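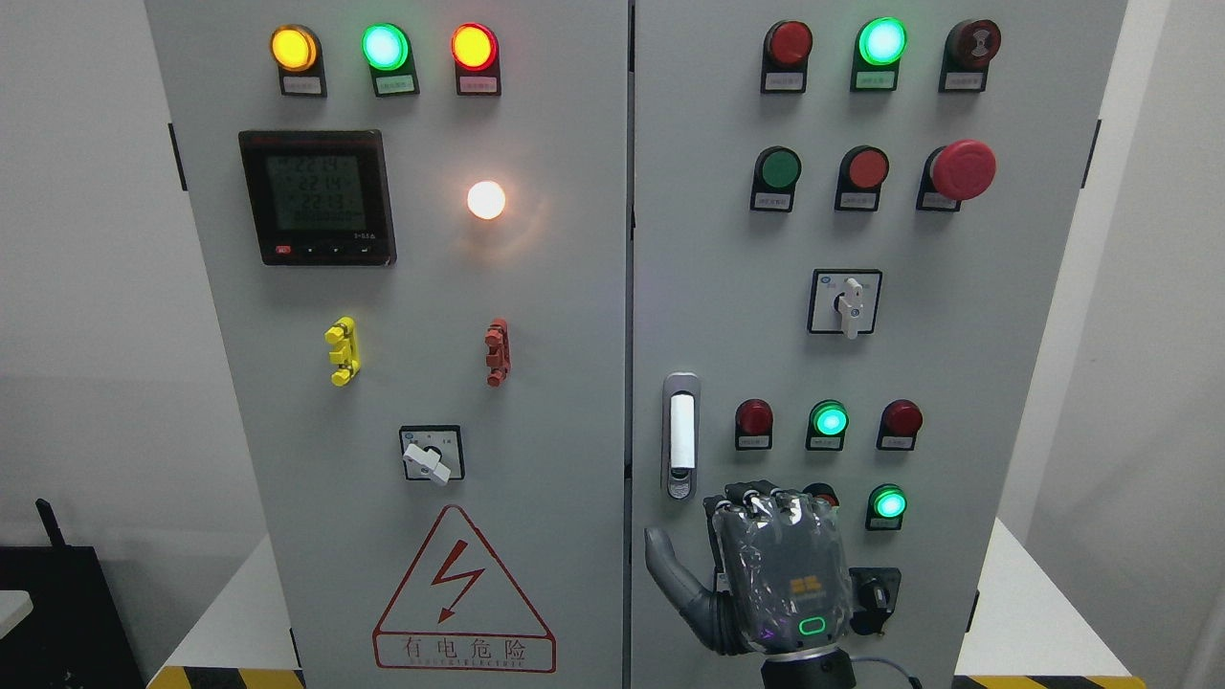

Amber, green and red lamps on a cabinet door, with a power meter below.

Please write it so my neighbor can read it
By Hatice Dursun

In June my building will vote on new rules for the shared laundry room. The text we received is 60 pages long. I have lived in Flomstead for many years and I read English every day, but after the second page I had to stop and make tea. My neighbor Ferhat Tokgöz, who is better with official letters than I am, also gave up.

I want to say something in favor of short notices. When I came to this country, I learned much of my English from walls. A sign in the bus said "Hold on." A paper in the bakery said "Back at two." These were good teachers for me.
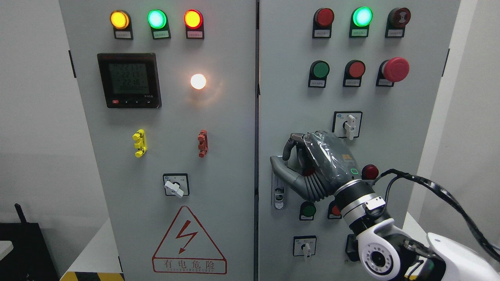
The rules for the laundry room say that "residents are requested to refrain from the utilization of appliances outside the designated period." I looked up three of these words. It means: do not wash at night. My daughter asked why they did not write that, and I had no answer for her.

Some people tell me that long language is necessary for legal reasons. Perhaps it is so for a contract. I am not a lawyer and I will not argue about contracts. But a notice on a door is read by a person who carries a basket and has two minutes. Keep the long version in the office — I will go there if I have a quarrel. 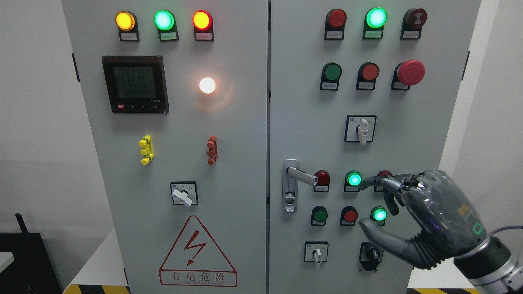
Flomstead Residents' Writing Club

In our club we took the old garbage notice, 191 words, and each of us tried to make it shorter. It was harder than I expected. I wanted to keep "kindly" in every sentence, because in my first language a bare command sounds angry. The others said that one "please" at the top is enough. I still feel a little rude when I read my version, but my neighbors understood it the first time.

There is also the question of cost. The building paid 2,000 dollars to have the new rules prepared. I would like to see part of such money used to let a few residents read the draft before it is printed, also those who speak English as a second or third language.
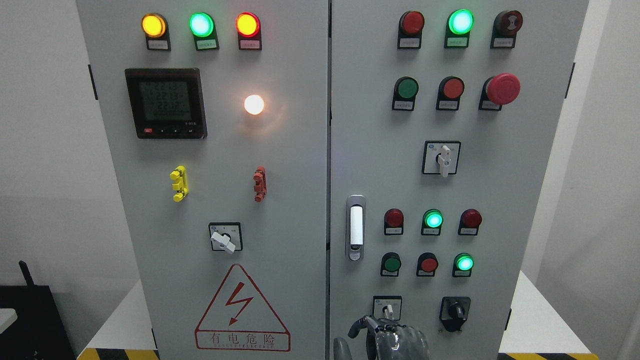 What I ask before the vote

Give us one page in everyday words, with the washing hours at the top in large numbers. Put the date on it, so we know which paper is the new one. And leave a telephone number where a person answers.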